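Quintela bench rules pack for two-arm robots — my review

I've had the Quintela pack since October and I keep getting asked if it's worth the money, so here goes. It's a ring binder, 87 pages, plus a set of wipe-clean cards covering good practice for robot arms working near food. No hardware, no software. Yes, I paid for paper!

First the good stuff. The cards are brilliant. There are 16 of them, one rule each, in words a new starter can follow before their first coffee. My favourite is "one arm moves, one arm waits" — if both arms can reach the same spot, only one gets to go in at a time. We'd been a bit sloppy about that at Widham (I include myself) and it's now how every run starts. The card on grip force is handy too: begin at the lowest setting, try it on the softest thing you've got, and write the number down before you touch anything else.

The section on layout made me rethink our table. Keep the drop zone clear, put tall or tippy things behind it, and leave a bare strip of tabletop in front. Carolina Mota had been telling me the same for ages, so she was rather smug.
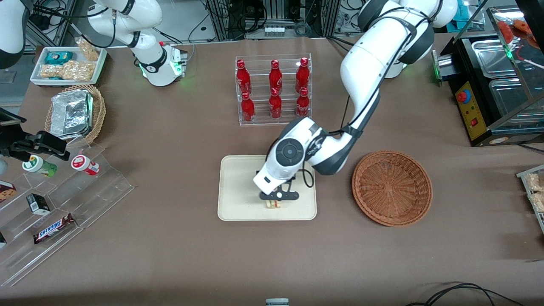 Low over the tray, as per the card on soft snacks. Bottles stay at the back.

Now the grumbles. The cable chapter is 3 pages and mostly tells you to be tidy, thanks very much. The bit on cleaning grippers between foods sends you off to page 31, where you get a blank form. And the binder rings are rubbish, mine went in a fortnight. I had the older Iltora guide before this and it was much better on cleaning, though the writing was so stiff I never got anyone else to open it.

One warning: it won't replace your own risk assessment, and it says so on the first page. Zollamero sell the cards on their own as well. If you've already got a decent set of rules written down I'd just buy those and skip the binder.

Four stars, and I'd like a word with whoever chose the rings.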